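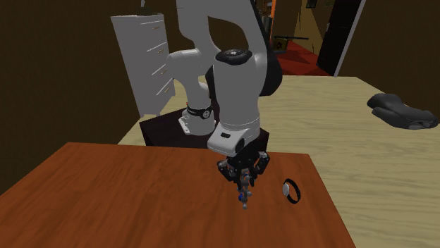 Week 4: How a bill becomes law, and where you come in

Welcome back! Last week we looked at where governments get their ideas. This week is my favourite of the whole module, as we follow a bill all the way through Parliament and see how many chances there are to change it.

The stages

A bill usually starts in either the Commons or the Lords. First reading is a formality: the title is read out and there is no debate. Second reading is the big argument about whether the bill is a good idea at all. Committee stage goes through it clause by clause, and it's wonderful if you like detail (I do!). Report stage lets the whole House look at the changes, and third reading is the last debate before the bill moves to the other House.
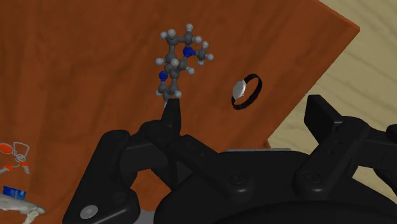

Then it all happens again at the other end of the building. If the two Houses disagree, the bill goes back and forth between them until they settle on the same wording. We call this ping-pong, and yes, you may use the word in your essays. Royal Assent comes last.

Secondary legislation

Please don't skip this part. Many Acts give ministers the power to fill in the details later, through statutory instruments. MPs can accept or reject these but can hardly ever amend them. Is that a sensible use of time or too much power for ministers? Bring a view.

Seminar task

We'll be using our made-up town of Plilterholm again. Its council wants powers to charge lorries on the Mellent bridge, and the Pirkier haulage firm is against it. In groups, draft 2 amendments, one for each side, and be ready to defend both. The best sessions come when people argue for the side they don't agree with, so do have a go!
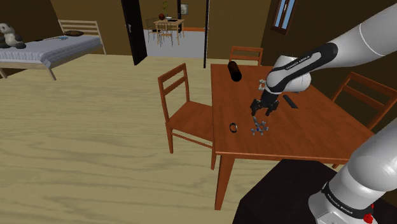
Written work

600 words on this question: does the Lords improve bills or only delay them? It counts for 40 per cent of the module mark and is due in by noon. Reading is in the Vainio reader, from page 105.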